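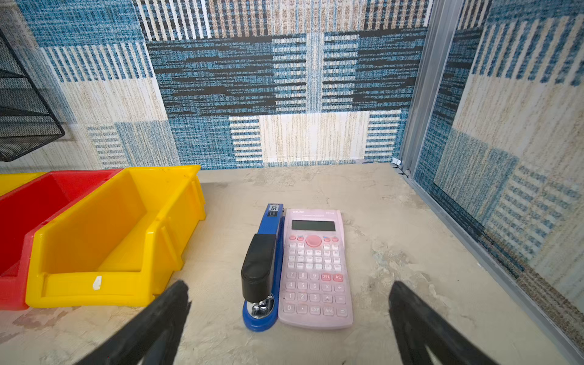 Accueil > Jeux de données > Manipulation bimanuelle
Rechercher un jeu de données, un auteur…

# Tiltine : tri bimanuel de briques sur fond chargé

Tiltine est notre jeu de démonstrations téléopérées pour apprendre à deux bras à ranger des briques par couleur. Le résultat qui nous enthousiasme : une politique entraînée avec les vues de poignet en plus de la vue fixe garde son cap quand on change le décor, et l'écart avec la vue fixe seule est bien plus net que ce qu'on espérait !

## Contenu

- 2127 épisodes au total
- 1667 pour l'entraînement, le reste pour la validation et le test
- trois flux vidéo synchronisés (fixe, poignet gauche, poignet droit)
- positions articulaires et ouverture des pinces, à la même cadence que la vidéo

## La tâche

Chaque brique posée au sol doit rejoindre un bac. Les objets de bureau (calculatrice, agrafeuse, pot à pinceaux) sont des distracteurs : la politique ne doit pas les saisir. Les parois sont tendues de tissus à motifs, choisis exprès pour gêner la segmentation par couleur, et ça marche très bien, notre première version Torkwood s'y perdait complètement.

Les briques orange sont le cas le plus intéressant : entre un bac de briques rouges et un bac de briques bleues, quelle destination choisir ? La consigne texte de l'épisode tranche, il faut donc la donner au modèle. 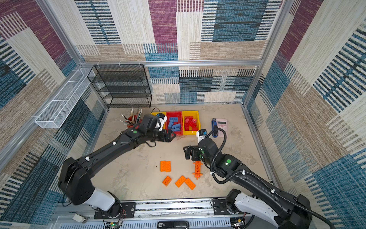 ## Démarrage

 pip install ongart
 ongart fetch tiltine --split train
 ongart train --config wrist_fixed.yaml

Comptez une nuit sur une seule carte. Pour un essai rapide, `--max-episodes 1050` suffit à voir apparaître les premières prises propres.

## Limites connues

- Un seul poste de travail, chez Flelon. Rien sur d'autres bras.
- Éclairage peu varié.
- Les prises à deux mains restent rares, on en ajoute en décembre.

## Contact

Lucía Campos, équipe manipulation, Flelon. Les retours sur les épisodes ratés nous intéressent beaucoup, envoyez-nous leurs numéros !

Ce site utilise des cookies de mesure d'audience. Accepter | Refuser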